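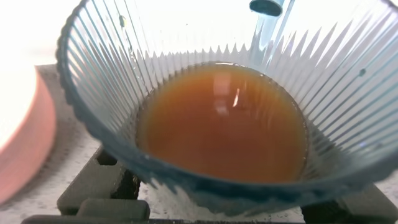 The Ferry Count

Filed under: Short Fiction, Places

Radka Obradović kept the clicker in her left hand and the notebook in her right. The first ferry from Randero came in at ten past eight, and she stood at the foot of the ramp and pressed the button once for every person who stepped off with a bag.

It was her third summer doing it. The island of Nolesura had one town, one beach worth the walk, and a rule, passed the winter before, that 986 visitors could land in a day. When the clicker reached 986 she was to close the gate, and the rest would go back on the same boat. The rule had passed by three votes.

She had never had to close the gate. On the busiest day in June she got to 971 and went home with a headache.

"What are we at?" Quentin Collet asked. He ran the rope at the dock and asked after every boat.

"Two hundred and six."

"Slow."

"It's early."

By noon it wasn't slow. A bank holiday on the mainland had filled the boats, and people came down the ramp pulling suitcases though hardly any of them were staying the night. They asked her where the beach was. They asked if the church was open and whether there was anywhere to charge a phone. She pointed and clicked. She didn't click for babies, which had been argued over at the meeting for most of an hour.

At one o'clock she walked up to the Karagiannis place and ate a cheese roll standing at the counter. Every table was taken. Lumturie Hodžić was working the register and the coffee machine both, and there was a line out to the street.

"Don't you close it today," Lumturie said. "I ordered bread for a full day."

"It'll be a full day. That's the number."

"You know what I mean."

Radka did know. Before the rule, a day like this one would have brought 1,155 people, which was the record, and the record was written in marker on the wall beside the Karagiannis kitchen door. It had also been the day the water ran out. Radka's mother, who lived at the top of the hill where the pressure was weakest, had gone without until the following night. She had voted for the limit. Lumturie had voted against it and told everybody so.

The three o'clock boat carried the last big crowd. Radka counted and felt the button getting stiff under her thumb. Nine hundred and forty. Nine hundred and sixty. A school group went by in yellow hats, and a teacher walked backward in front of them. Nine hundred and eighty.

She let six more through and swung the gate shut.

It was lighter than she'd thought it would be. It made a small noise when the latch dropped. On the other side of it stood a woman with a straw bag, and behind her an older man, and behind him the rest of the ramp, all the way up to the deck.

"Is something wrong?" the woman asked.

"The island's full for today. I'm sorry. The boat will take you back, and your ticket's good tomorrow."

"My husband's over there." The woman pointed past Radka's shoulder. A man in a blue shirt stood on the dock with two backpacks, looking around for her.

Radka looked at the clicker. The numbers were in four little windows, and the last one was a six.

Quentin had the rope in his hands and was waiting to be told to let go. He didn't say anything. Up on the deck somebody had started complaining in a loud voice, and a child was asking if this was the beach.

"He can come back to you," Radka said. "He can get on the boat."

"We've been planning this since March."

"I know."

The man in the blue shirt came over and set the backpacks down. He asked his wife what was going on and she told him. He took it better than she did. He picked up the bags again, and Radka opened the gate just wide enough for him to go through to the other side.

Then she stood there. One had gone out, so that made 985. The rule didn't say anything about people leaving.

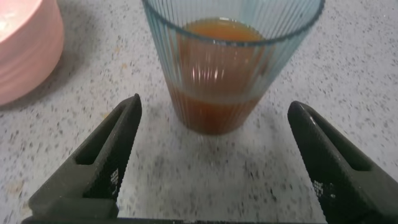 Aishwarya Kurian: I grew up in a ferry town and the part about not clicking for babies is exactly how those meetings go. I wanted to know if she let the next one in, though. I think she did.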